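Bostside Hall Gallery: Our Letter Corner

Welcome to the gallery of our small room at Bostside. We prepared this corner in June, and it took us 10 evenings. The cloth came from the Nechyporuk shop, and the foam letters we bought at Gomosura in a bag of 62.

Letters and cloth
Colorful foam letters on black fabric, with a light wooden table in front. We hang the fabric with small black clips, so it is easy to take down for washing.
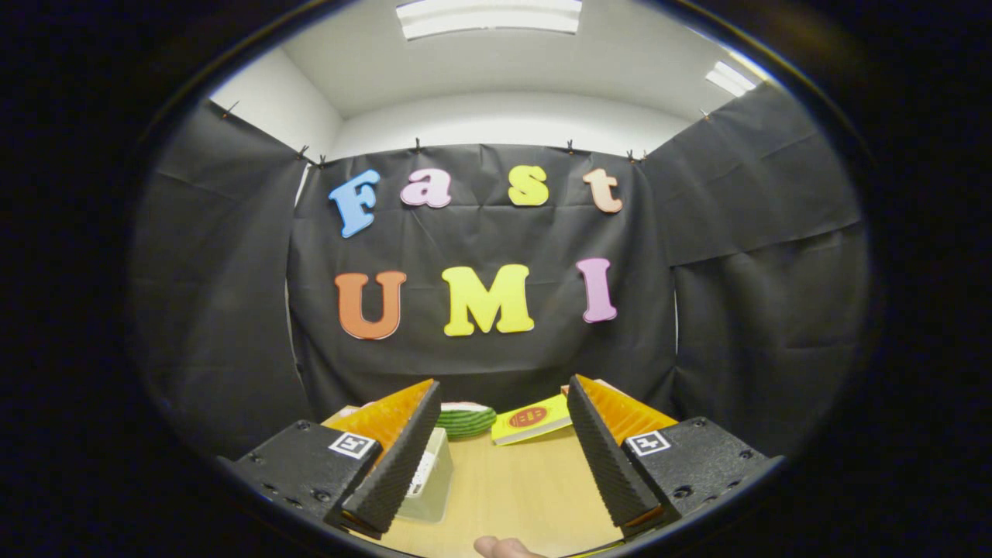

Reader from Busstead: We tried foam letters in our reading room too, and double-sided tape did not hold them on cotton for more than a week. Small pieces of Velcro sewn to the cloth were much better for us.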